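Two arms at the packing bench
Reading time: 4 minutes

Utero packs mixed grocery orders for small shops, and in April its packing room gave one of its benches over to a two-arm robot cell. The cell was built by Tikkanen and runs on control software from Wavik. Tshepo Modise supervised the hand packers before the change and now supervises both the packers and the cell.

Modise begins with the cartons. "People ask about the fruit first. Fruit is a known problem. A flat carton with a folded end is harder, and you learn why once you have watched an arm come down to it at the wrong angle."

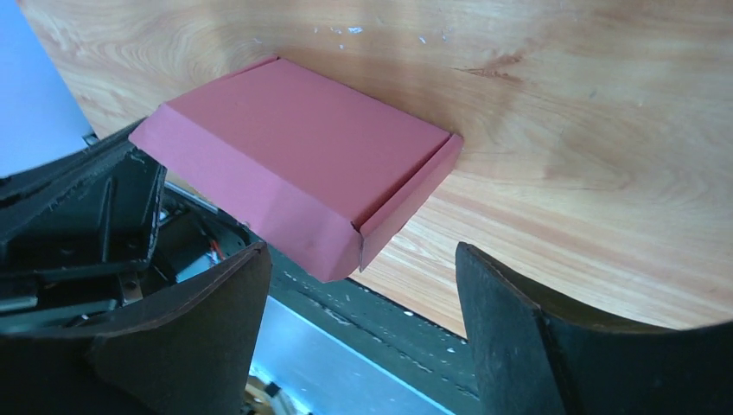 Issue 60, page 2

A carton that lies at an angle to the bench has to be approached along its own axis, he explains. A hand packer corrects for this without thinking. The cell has to estimate the angle, turn the wrist, and set the opening of the fingers before it closes them. If an end flap stands up, the estimate of the length can be wrong.

"We wrote none of that down when people did it," Modise says. "There was a sheet for weights and a sheet for breakages. How you pick up a box was never on a sheet."

It is now. The packers spent their first weeks with the cell recording their own handling rules: which items may be pushed, which must be lifted, which need two points of contact. The list had 300 entries when it was handed to Wavik. Modise regards it as the most useful document the room has produced, and he says the packers were paid at the higher grade while they worked on it.

Two arms cost more than one and take longer to set up. The case for the second arm was made on long, shallow items, which tend to swing when held at one end. With an arm at each side, the item can be steadied while it is turned or moved. 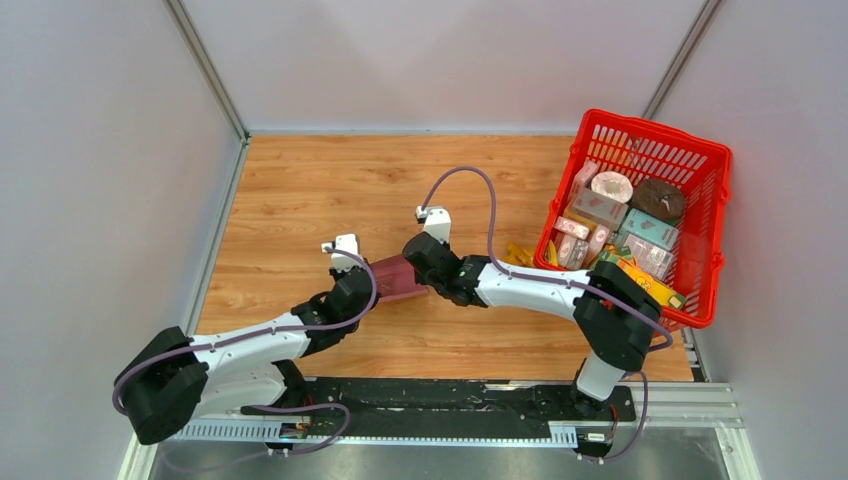

The second arm also changed the floor plan. The bench has side panels, and a packer can no longer lean in from the left to fix something. Intervention now means stopping the cell, opening it, correcting the item and restarting. Modise puts the target for a stop at 60 seconds and says that it is usually met in the morning and often missed late in the shift.

"The work has moved from the hands to the eyes," he says. "You stand, you watch, you decide whether to stop it. Some people find that more tiring than packing. I did not expect that, and I should have."

His answer was rotation. Packers do two hours at the cell and then return to the hand benches. The proposal to have one person watch several cells for a whole shift was dropped after a trial at the Kestness site, where stops were being called late.

Mixed baskets remain the hardest orders. Clear packaging gives poor depth readings, and soft packs change shape under the fingers. For these the cell makes the first placements and a packer finishes the order by hand. Modise does not expect that split to change soon.

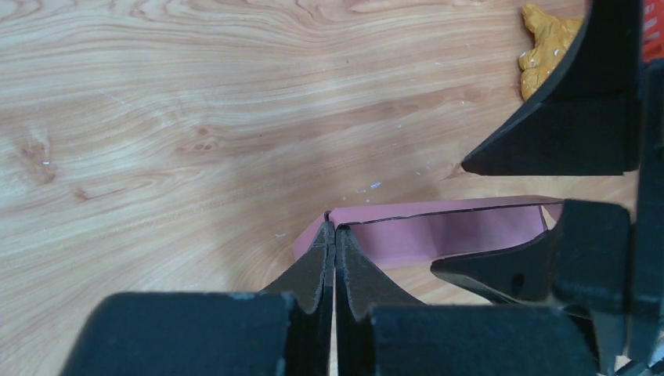
Lindiwe sees the split differently. She says that finishing what the arms have started is slower than packing a basket from empty, as the heavy items are not always where she would have put them, and she would like the order of placement to be decided by the packers and not by the software. She has asked for this in writing.

Modise agrees with her on the placement order. Wavik has been asked to make it editable from the bench, and a first version is being tested on the late shift.

On jobs he is brief. No packer has left because of the cell, and two have moved to maintenance. He will not make a forecast beyond the current contract. "I can tell you what the room does now," he says. "The hand benches are still full."

Related
Wrist cables and where they wear
Writing handling rules for soft packs
Rotation schedules on monitored benches

Contact the editors | Copyright, all rights reserved | Back to top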